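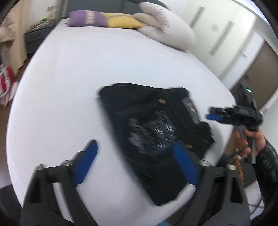
The Bed as a Folding Table

Thick cotton, denim and padded jackets, and how to get them into a shallow drawer

2020-04-07

Most household folding is done on the bed. Laundry rooms are small, kitchen counters are damp or in use, and dining tables are often too narrow to take a sweatshirt with both sleeves out. A bed offers more flat area than any other surface in an apartment, and it stands next to the place where the clothes are stored. Its faults are that it is soft, that it is low, and that it usually has other things on it.

This article covers the heavier part of the wash: sweatshirts, hooded tops, jeans and quilted jackets. Shirts and knitwear were dealt with in the February issue, and the measurements given there for shirt boards still apply.

The surface

Work on a fitted sheet. A comforter or loose blanket moves with the garment when the garment is pulled, and a crease that was straight when it was made will be off by the time the hand comes away. A fitted sheet under tension stays where it is. Smooth it from the center outward and check the corners before starting. If the mattress is new and deep, the sheet may ride up at the foot, and a sheet with a deeper pocket is the only lasting remedy.

White or another pale color is preferred. Lint, stray threads and loose buttons show on it, and so does dye. New dark denim can leave a blue mark on white cotton if it is put down damp, so feel the waistband and the pocket bags, which are the last parts to dry, before laying jeans on the bed.

Push cushions and pillows back against the headboard. They do not need to come off the bed. The area wanted for folding is the near half, within arm's reach of a person standing at the foot or the side, and anything beyond that is used only for finished stacks. On an upholstered headboard the cushions will stay up by themselves; on a slatted one they tend to slide down between the mattress and the frame.

Height matters over a long session. The Mumar platform base used for the measurements in this article puts the top of the mattress low enough that an adult has to bend at the waist. A full load should be folded in two passes, or kneeling on a mat. Raising the base on blocks is possible with the Mumar but requires the center leg to be raised by the same amount.

Thick tops

A sweatshirt in 300-gram fleece does not behave like a T-shirt. The fabric springs back at every fold, and each layer adds enough bulk to push the one above it out of line. Three folds are the practical limit. After that the bundle opens on its own.

Lay the garment face down with the hem toward you. Pull the side seams straight. Bring one side in to the width of the drawer divider, turn the sleeve back along that edge, and repeat on the other side. Sleeves should lie parallel to the body and should not cross each other at the center, where they make a ridge. Fold up from the hem once, then once more if the drawer requires it. Turn the bundle over and flatten it with the forearm, moving from the folded edge toward the open one so that the air can leave.

Hoods are laid flat on the back before the sides come in. Drawcords go inside the hood.

Garments with a large print need some care. Plastisol and similar inks will stick to each other if printed faces are stored touching in a warm closet, and a hard crease through the print will eventually crack it. Where the print is wide, move the side folds outward by an inch and accept a wider bundle. Where it is tall, fold in thirds from the hem so that neither crease falls at its middle. Patches and sewn labels are stiffer than the cloth around them and should be left flat on one face of the bundle.

If one side of the finished bundle is bunched, undo the whole thing. Tugging at the outer layer only moves the fault inward, and it will show again when the item is taken out.
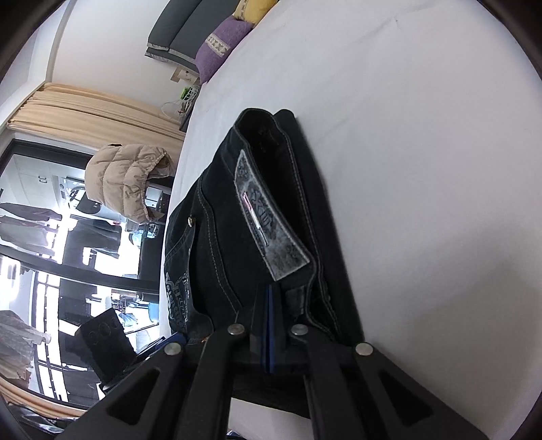 Jeans

Denim is easier than fleece because it holds a crease. The difficulty is the waistband, which is several layers thick, curved, and carries the belt loops, the button and in many cases a patch.

Close the button and the zipper. Fold the jeans lengthwise with the back pockets outward, one leg on the other, and match the inseams before the outseams. The seat forms a point at the crotch; turn this in so that the long edge is straight from waistband to hem. Bring the hems up to just below the waistband. Do not bring them level with it. The gap leaves room for the thickness of the band, and the bundle will then lie flat. Fold again in half or in thirds.

For a drawer with an inside depth of 8 inches, thirds are correct for most adult sizes, and the jeans are stood on their folded edge in a row. For an open shelf, fold in half and stack with the waistbands alternating front and back. A stack with every waistband on the same side leans.

Leather and paper patches on the outside of the waistband should face up in a stack. They curl if they are pressed against a crease, and paper ones lose their printing. Woven tags set into a seam need no special handling, though long ones should be turned in so that they do not catch on the drawer front. Rivets can mark soft wood over time. A sheet of plain drawer liner prevents this.

Check the pockets before folding, including the coin pocket.

Padded jackets

A quilted jacket should hang whenever there is a rail for it. The filling lies in separate channels, and long compression leaves flat areas that take hours to recover. If it has just come in from outdoors or off a drying rack, leave it hanging open near a window until the lining is dry as well as the shell. The lining is the slower of the two.

If it must be folded, fold along the stitched lines between the channels. Put nothing on top of it.

Drawers and dimensions

The drawers used here are from the Movitton four-drawer chest, which sells for $279 without handles. Usable inside width is 21 inches. This takes two rows of folded sweatshirts or a single file of jeans with a divider down one side. The runners are adequate for denim in the two lower drawers. In the top drawer the weight is enough to make the front drop slightly when it is fully open, and lighter items should go there.

Divider strips from Sotiropoulos are sold in lengths that can be snapped to fit. They grip on friction alone and hold well against painted board. Against waxed or oiled timber they creep, and a dab of removable putty at each end is needed. The Plurthorpe fabric bins that many readers own are softer and will bow outward under jeans; they are better suited to socks and underwear, or to T-shirts stood on edge.

Measure the drawer on the inside, front to back and side to side, before deciding on a fold width, and write the figures on a piece of tape stuck to the inside of the drawer front. Cut a card template to the same width. Cereal-box board is stiff enough for T-shirts, but fleece and denim need corrugated card, with the ribs running across the shorter side.

Order of work

Fold the heaviest items first, while the sheet is clear. Jeans, then hooded tops, then plain sweatshirts. Finished stacks go to the far side of the bed in drawer order, bottom drawer nearest the chest. Small pieces are left in the basket until the large ones have been put away, and then the sheet should be brushed down by hand or with a lint roller before the bed is made up again.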